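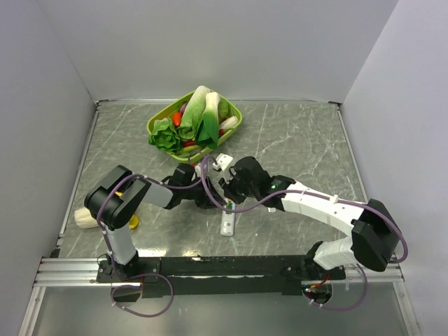
The two-armed station at Valtedholm, with the vegetable basket at the back of the work surface.

The woman who runs the recording room at Valtedholm asked me to leave her name out, and her employer's lawyers asked for the same thing in a longer email. So she is the room lead here. She works for Turkel, a small firm that gathers examples for companies building learning systems, and she has agreed to talk on the grounds that most of what gets written about her trade is, in her word, "brochure".

I came in doubtful and told her so. The claim made for projects such as Pluratari, the one her team is filling at the moment, is that a machine shown enough cases of a person guiding it through kitchen jobs will pick up the general idea. Lettuce, cabbage, a pepper on marble. Show it enough and it will cope with your kitchen. I asked whether she believed that.

"I believe it will cope with this one," she said. "Past that you'd have to ask the people who buy the data. They're more cheerful than I am."

Pluratari calls for 4000 examples. When we spoke she had 3824 that had passed checking. I suggested that 4000 sounded like a number somebody had picked because it looked good in a contract, and she laughed and didn't argue. The buyer wanted a round figure, Turkel wanted a finish line, and as far as she knows no test had been run beforehand to see whether half as many would do. She asked at the first planning call. She was told it was a good question.

An example, in her room, is one go at one job, recorded from start to finish while a person steers both arms. There are 13 jobs on the sheet. Several involve moving vegetables into or out of a basket, a few deal with things that have no business among vegetables, and one, which she dislikes, requires both grippers to handle the same object at once. The vegetable jobs are popular with the operators. The two-handed one is put off until late in the afternoon, which she thinks is a mistake, and she has said so on the noticeboard.

"People are tired by four," she said. "So what the system learns about using two hands, it learns from tired people. You can hear it in the recordings, if that makes sense. Everything is a bit slow and a bit cross."

I wanted to know what happens to the bad ones. The answer took up a good part of the morning. A recording in which the operator drops something is marked as failed and kept in a separate folder, in case the buyer ever wants it. A recording in which the operator drops something, picks it up again and finishes is harder. For the first weeks of the project these were thrown out. Then a message arrived from the buyer saying that recoveries were valuable and please could they have more of them. Some operators then began dropping things on purpose.

"You could tell straight away," the room lead said. "A real fumble comes from nowhere. These were polite little fumbles, right in the middle of the table, where it was easy to get the thing back. I had to write a rule against it. Try writing that rule."

I asked to read it. It says: "Do not make mistakes deliberately. Do not avoid making mistakes." It's on a laminated card by the door.

My other worry was sameness, and here she was more willing to defend the work. The station has its own walls, its own lighting and its own marble-patterned surface, and I put it to her that a machine raised in there would be lost on a wooden table with a window behind it. She agreed that it might. But she said that outsiders always fix on the background, and that the background is the cheap part to change. What worries her is habit. There are 2 operators on the Pluratari shift, both good, both right-handed. They reach for things in the same order. They both leave the awkward item until last.

"If I shuffle the vegetables, they still go for the easy one first," she said. "So that's in the data. Is it a skill or is it a preference? I don't know, and the file doesn't say."

She has tried calling out the order from a list drawn at random. The recordings got more varied and the operators got noticeably worse, and the rate of passed examples fell so far that Turkel asked her to stop. She still does it for the first hour of each shift and hasn't been told off yet.

There is a second site, in the Ngô building across the river, working on the same job sheet with different staff. I assumed the two rooms compared notes. They don't, much. Each was given the written instructions and left to it, and when she finally saw a batch from the other room she found that they counted a job as done when the item was in the basket. Her own people counted it as done when the arms had drawn back afterwards. Both readings are fair. The sheet says "place in basket". The two batches had by then been merged.

Did anyone mind? "I minded," she said.

I asked what she would want a buyer to ask before paying for a set like this one. She said they should ask who did the checking, and whether it was the same people who did the recording. In her room it is, at least on busy days. She doesn't think anyone cheats, but she has noticed that people are kind to their own work when it is nearly time to go home.

She walked me out past the station, where one of the operators was getting ready to start again. I said I still couldn't see how any of this added up to a machine that understood a basket. The room lead said she had never been asked to supply understanding, only examples, and she would be finished with those in December if the left arm behaved itself.

Contact the editors | Copyright and reuse | Back to top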